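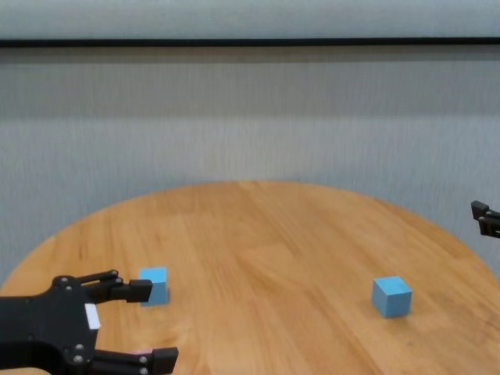

*Round wooden tabletop with two light-blue cubes.*

# Kutell Household Furniture Survey

This dataset contains written responses to a survey on how households choose, repair and pass on furniture. It was prepared by the Prongate office and is maintained by Katalin Pap.

## Contents

- `responses.csv` - one row per household, 400 rows in total
- `items.csv` - furniture items named in the responses, with up to 40 items per household
- `codes.md` - definitions of all category codes

The two tables are joined on `household_id`. Free-text answers were translated into English by Kamonchanok Chuensuk and checked by Bendik Ekström.

## Known limitations

Rented homes are underrepresented. Ages of inherited items are estimates given by the respondent and were not verified. Answers longer than 500 characters were shortened - the full text is not distributed.

## Terms of use

The data may be used for research and teaching. Users must not attempt to identify households. Publications should cite the survey by its full title and version number.

## Changes

**Version 2** (2022-03-13): duplicate rows removed; the code for "repaired at home" was split in two.

Corrections received before the end of May will be included in the next version.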